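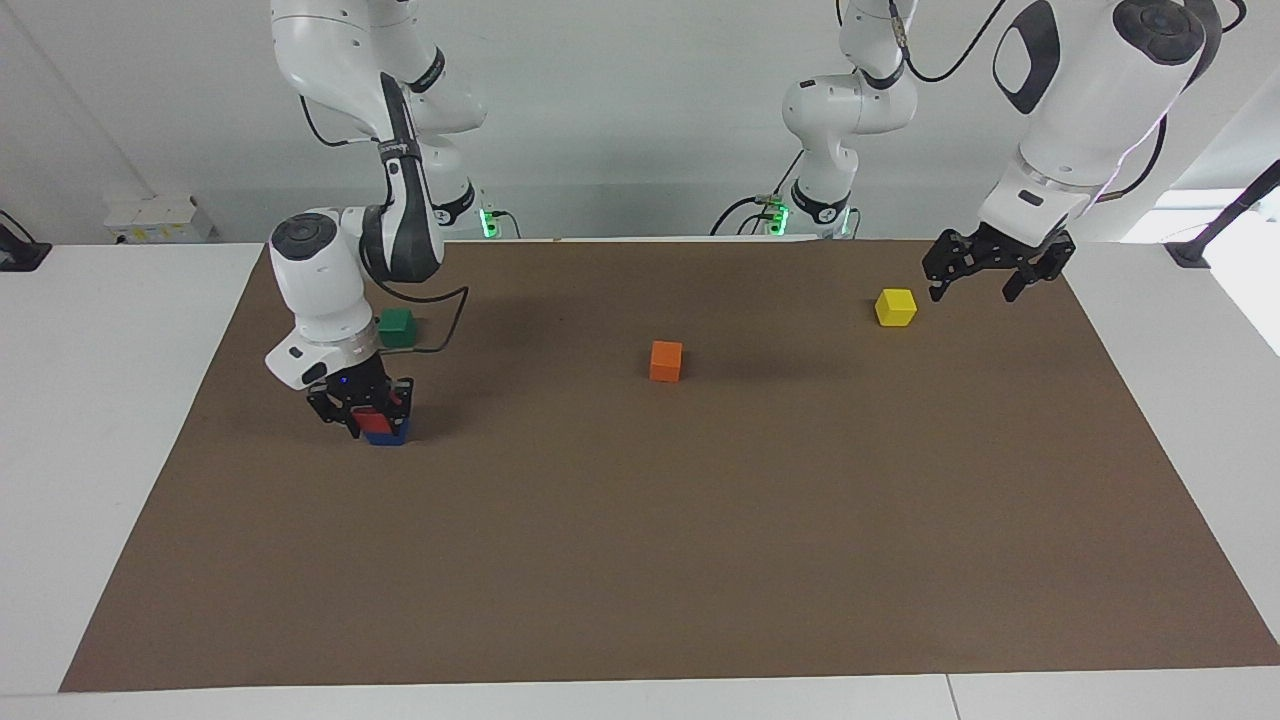
第3章 采购前的规划与预算

3.1 适用范围

本章适用于首次配置双臂桌面工作站的实验室和培训单位，内容涵盖场地核查、配置清单、预算编制和下单。机械安装见第4章，上电与标定见第5章。已有单臂工作站、仅需加装第二臂的用户，从3.3节第4步开始阅读。

本章所称“左臂”“右臂”均以机器人自身方向为准。操作者面对工作站时，右臂位于操作者左侧。填写订货单时请勿按操作者视角填写，夹爪线束左右不通用。

3.2 基本配置

双臂桌面工作站由下列项目组成，报价单应逐项列出：

机械臂，2台，含底座和底座状态指示灯
二指夹爪，2只，含安装法兰和线束
控制单元及急停按钮
工作台面
哑光作业垫，棕色为标准色
练习用彩色方块一套
线缆固定件

作业垫和方块单价低，常被漏报。没有作业垫时，方块在光滑台面上容易滑移，堆叠练习的重复性下降。不建议以反光材料代替。

Grinex 系列控制单元与 Groner 系列夹爪分属两个供货目录，交货期不同，应分别询价。Drudia 台架可选配，自备工作台的用户可以不购。

3.3 场地核查

1. 确认工作台的承载能力和刚度。两台机械臂同时加速时，台面不得有可察觉的晃动。拼接台面须检查接缝两侧是否平齐，底座安装孔不得跨越接缝。

2. 确认台面后方墙体一侧有可用插座。控制单元和每台机械臂的电源应直接接入固定插座，不得串接移动插线板。

3. 在台面上用胶带标出作业垫轮廓。垫子前半部分应保持空置，作为放置目标物和人工复位的区域，不要在此处安排显示器、键盘或零件盒。

4. 确认两台底座的间距。间距过小时，两臂前臂在垫子中部发生干涉；间距过大时，共同可达区域变窄，双臂交接任务无法完成。允许范围见附录B。

5. 检查采光。侧面有窗的房间应预留遮光帘费用。日光随时间变化，会影响依赖颜色识别的任务。

6. 确认机械臂上方的净空。大臂抬起时会明显高出台面，吊柜、灯具和线槽均须避开。

注意：场地核查表由使用单位填写并签字后，随订货单一并提交。缺少核查表的订单不予排产。

3.4 线缆余量

线缆是预算中最容易低估的项目。腕部线缆须留出自由弯曲的弧段，夹爪下探至垫面时不得绷紧。底座处的线缆应集中固定，避免垂入作业区。

建议按下列原则估算：

1. 测量底座至控制单元的走线长度，不按直线距离计算。
2. 每台机械臂另备一根夹爪线束作为备件。
3. 固定件按消耗品列支，不计入设备费。

警告：禁止将腕部线缆用扎带紧固在前臂上。腕关节转动时线缆受拉，可能损坏插头或导致夹爪在夹持过程中断电。

3.5 预算编制

预算分为设备费、安装费、备件费和年度维护费四栏。编制时按以下步骤进行：

1. 从当期价目表抄录设备单价，注明价目表版本。本手册依据2021年2月9日版价目表编写，版本更新后以新表为准。

2. 填写安装费。自行安装的单位仍须列入标定服务，标定不可省略。

3. 填写备件费。最低备件包含11个料号，料号清单见附录C。夹爪指片磨损较快，应单独列出数量。

4. 填写年度维护费。首年维护包含在设备费内，自第二年起单独计费。

5. 列入培训费。培训按班次计价，每班最多11人，超出部分须另开一班。

6. 填写运费和保险费。机械臂与台架分箱运输，运费分别计算。

注意：以下项目不在标准报价内：遮光帘、墙面插座改造、旧设备拆除、相机支架、第三方软件授权。

3.6 分期采购

经费不足以一次购齐时，可分两期执行。

第一期：控制单元、右臂及其夹爪、工作台面、作业垫、方块。可开展单臂抓取与堆叠练习，例如夹取一个方块并叠放到另一方块上。

第二期：左臂及其夹爪、剩余线缆和备件。到货后须重新标定整套系统，标定费计入第二期。

控制单元必须在第一期按双臂规格订购，单臂规格的控制单元不能现场升级。台面也应在第一期一次到位，并预先加工两组底座安装孔。

3.7 验收条件写入合同

付款条款应与验收挂钩。建议在合同中写明：

1. 两台底座指示灯上电后正常点亮，无故障代码。
2. 两只夹爪可独立开合，指片对中。
3. 任一机械臂静止时，另一机械臂可在共同区域内执行抓取，无碰撞报警。
4. 堆叠测试使用随箱方块，连续执行次数由双方约定。

测试中方块颜色和初始位置应由买方指定，并记录在验收单上。

3.8 下单

1. 核对订货单、场地核查表和预算表，三份文件的项目名称须一致。
2. 在订货单“配置代码”栏填写1946。该代码对应双臂、二指夹爪、标准作业垫组合。
3. 将文件提交至 Kahraman 销售支持部，收件人 Kadir Coşkun。
4. 收到书面确认后，再安排场地施工。

须在当年入账的订单，应避免拖至12月提交。12月收到的订单按次年排产处理。

注意：订单确认后更改左右臂夹爪型号，按新订单处理，原定交货期失效。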